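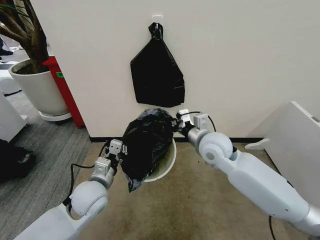
1/13
Notes on Flandum, the two-on-two street hockey game Larnton put out for the Brisis. I finished the league mode last night and want to write down how it works before I forget. The manual skips most of it.

2/13
You pick a town and get four skaters. Two play, two sit. You can swap only after a goal or at the end of a period, so a tired pair can be stuck out there for a long time. Periods are three minutes. There are no penalties and no offside.

3/13
Each skater has four ratings: speed, shot, check and wind. Wind is the one to look at first. It drains every time you hold the sprint button and comes back very slowly on the bench. A fast skater with low wind is good for one period.

4/13
Shooting: tap for a wrist shot, hold for a slap shot. The slap shot meter fills in a second or so and then drops back to nothing if you wait too long. Most of my early misses came from holding it past the top.

5/13
The goalie is always computer controlled. He leans toward the puck carrier, so a pass across the front of the net and a quick tap scores a lot. The harder teams start to block the pass around the middle of the season. After that I went back to slap shots from the corner of the blue line.

6/13
League mode is 13 games, then a final if you finish in the top two. You earn points for wins, goals and clean checks. Points buy rating upgrades between games. You can't replay a loss unless you reload the save.

7/13
Upgrades get expensive. The first step in any rating is cheap and the last one is 500 points. I bought wind for both starters first, then shot for one of them. I never bought check. Stealing with the poke button works fine.

8/13
Hanrahan is the rink to watch out for. The boards are rounded and the puck comes off them at odd angles, and there's a dead patch behind the left goal where it just stops. Your partner won't go get it. Switch to him and do it by hand.

9/13
The announcer has maybe a dozen lines. He calls every goal "a beauty", including own goals. You can turn him off in the sound menu but that turns off the horn too, so I left him on.

10/13
Multiplayer is up to four people, two a side. Banafsheh Taheri and I played a full evening of it as teammates against the computer. Passing is much better with a person on the other end. The computer partner holds the puck too long, even with the pass setting on high.

11/13
Saving: one league slot per memory card, and starting a new league writes over it with only one warning screen. The cursor sits on Yes. I lost six games that way in November and had to start over with a different town.

12/13
My final numbers for the season: 73 goals for, ten wins, three losses. Won the final in overtime – first goal ends it, and the wind meters don't refill before the faceoff. If the third period is tied late, stop sprinting and sit your best skater if you get the chance.

13/13
Still don't know what the locked fifth row on the town select screen is. Winning the league on medium didn't open it. Going to try hard next. If you've got it open, tell me which setting you played on and how long your periods were.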